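Vemolia Choice Logs

README and data card

Hi! If you landed on this page you probably want to know what people pick when a murder mystery asks them who they trust. Me too, and that's how the whole thing got started. Vemolia is a branching mystery game by Flultinov, mostly talking heads and menus, with a train you can't get off and a cast of passengers who lie to you in different ways. I ran a reading-along stream of it for one long winter, and at some point I began asking viewers to send me their choice histories so I could compare them with mine. They kept sending them. I kept saving them in a folder with a terrible name, and this is the folder, cleaned up.

What's in the download

There are 633 playthroughs. Each one is a plain text log of every menu a player saw, what they clicked, and how long they sat there before clicking. Across all of them the players ran into 947 different menus, counting the little ones ("Look at the clock / Don't look at the clock") the same as the big ones.

You get these:

playthroughs.csv, one row per run
choices.csv, one row per click
menus.csv, the lookup table for every menu, with its chapter and my short label for what it's about
endings.txt, a list of the endings with the names fans use for them
notes_irais.txt, my own rambling, safe to ignore

The game's script is not included. I've put short labels in place of the real lines, so menu text comes out as something like "accuse the conductor" or "stay quiet at dinner." If you want the actual writing, please go play it, it's lovely and it deserves your money.

How the logs came about

Vemolia keeps a history screen, and the PC version writes that history to a small file next to the save. Ochoa is the script that reads that file and turns it into rows. Shigeru Sakamoto wrote the first version over a weekend when he was supposed to be finishing something else, and I've been patching it ever since with a lot less skill than he has. It's in the same place you found this README. Run it on your own save folder if you like, it only reads and never writes anything back (I say that in bold letters in my head every time, people are rightly nervous about their saves).

Console players couldn't use Ochoa. A few of them typed their histories out by hand, which is heroic, and those runs have the column source set to "typed." They have no timing. Please don't fill in the missing timing with an average. Someone did that with the earlier release and got a very exciting chart about console players being calm under pressure.

What the columns mean

run_id is just a made-up tag. It has no link to anyone's account name.

first_time is yes, no or unsure. It's what the player told me, so take it as that. "Unsure" mostly came from people who had watched someone else play before they did.

language is the language the text was set to. English and Spanish are the big groups. German is small but very thorough, thanks to Jörg Harms passing the form around on his forum.

wait_seconds is the time between the menu showing up and the click. It includes getting up to make tea. I've seen waits long enough that the player must have slept in the middle, and I left them in, so trim however you see fit and say in your write-up where you trimmed.

skipped is yes when the player had fast-forward on. On a second run nearly everything is skipped until a new menu shows up, so a very short wait with skipped set to yes tells you nothing about how hard the choice was.

ending is the name from endings.txt. There are 11 endings. Two of them have nearly the same final menu and Ochoa used to mix them up. That was fixed in the September update, so if you have an older copy please toss it and download again.

Things I'd love people to look at

The dinner in chapter three! Everyone argues about it. You can speak up for the nurse or keep your head down, and the game makes a big show of remembering, and then it hardly matters until much later. I want to know if people who spoke up go on speaking up, or if they get burned once and turn careful. I've poked at it with a spreadsheet and I think there's something there, but I'm a streamer with a spreadsheet, so please do it properly.

Also the order of options on the screen. Flultinov shuffles some menus and leaves others fixed, and menus.csv has a column for which is which. The position of each option is recorded for the PC runs. There's a nice small paper in there for a student, I think.

And the photos of the dead man's room. The game lets you look at nine things before the conductor drags you out, and the order people go in is a delight. Some players head right for the suitcase. I went for the window, and then felt foolish for the rest of the chapter.

Things it's no good for

Please don't use it to say what "gamers" are like. It's people who watched one particular stream, or whose friends did, and who were willing to dig around in a save folder. They like slow games and they like talking about them. They're also nicer than average, in my opinion, but you can't publish that.

It doesn't tell you why anyone picked anything. I thought about adding a comment box to the form and decided against it, mostly out of fear of having to read them all for private details before sharing.

It's not a walkthrough either. I get asked for one every week. The endings file has spoilers and nothing else that will help you.

Known problems

Chapter five has a menu that shows up twice if the player opened the map in between. Both copies are in choices.csv, with the same menu_id. Keep the second one.

The Spanish version was patched once and the wording of the coat question changed from a yes/no into something closer to "are you sure?" Crescencio Ventura spotted it while he was checking my labels. Runs from before and after the patch have different menu_ids for it, even though it's the same moment in the story. If you're comparing languages, read his remarks in the notes file before you do anything with the coat.

A handful of runs stop early. Those players gave up, or lost the save, or just sent me the file too soon, and I can't tell which. The ending column says "none" for them. I kept them in on purpose, please don't treat them as broken.

My labels are mine. I tried to keep them flat, but "beg" and "ask" are different words and I know I wobbled. Safta Barbu went through all the menus a second time and we argued about the ones where she'd have said it differently. Her version is in the column label_alt, and where the two differ you should probably trust hers.

Privacy and permission

Everyone whose run is in here filled in the form and ticked the box saying I could share it. I threw away file paths, account names and the clock time of each session. If a run is yours and you've changed your mind, write to me with the ending you got and the language you played in, and we'll find it together and take it out. No reason needed, and I won't be hurt (well, a little).

License

Use the tables for anything you like as long as you say where you got them. The labels are included in that. The game belongs to Flultinov, and nothing here gives you any rights to its art, music or script. Radbridge hosts the files and has asked for one thing, that people download the packed version and not each table over and over from a script. Fair enough!

How to load it

The tables are ordinary comma-separated files, UTF-8, with a header row. Join choices to playthroughs on run_id and to menus on menu_id. Spreadsheet programs like to turn some of the run tags into dates, so import those columns as text. I lost an evening to that one. 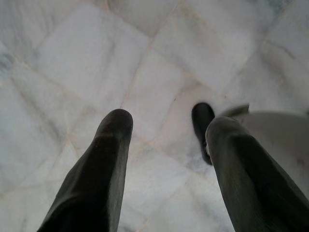
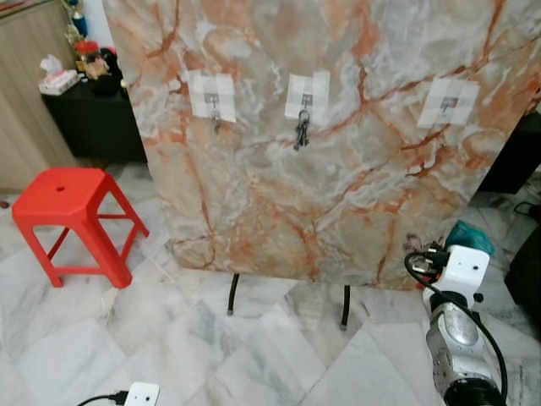
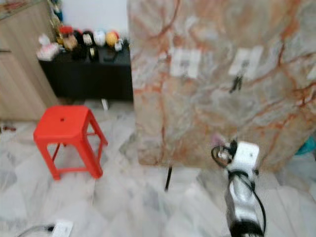 Written and looked after by Iraís Villalobos
Last edited 22 February 2022

Changes in this version

Added label_alt, with big thanks to Safta.
Split the coat question into two menu_ids.
Took out two runs at the players' request.
Fixed a typo in endings.txt that had been making the fan name for the snow ending much ruder than intended.

Sending me more runs

Yes please, especially typed ones from console players and anything in a language I don't have yet. Use the form linked from my stream page and attach the history file as it is, with no renaming. Ochoa looks at the file name to work out which patch you played on, and it sulks if the name has changed. I do the sorting in batches, so don't worry if your run doesn't show up right away. If you've found a menu that isn't in menus.csv, tell me the chapter and who was talking and I'll go hunting for it.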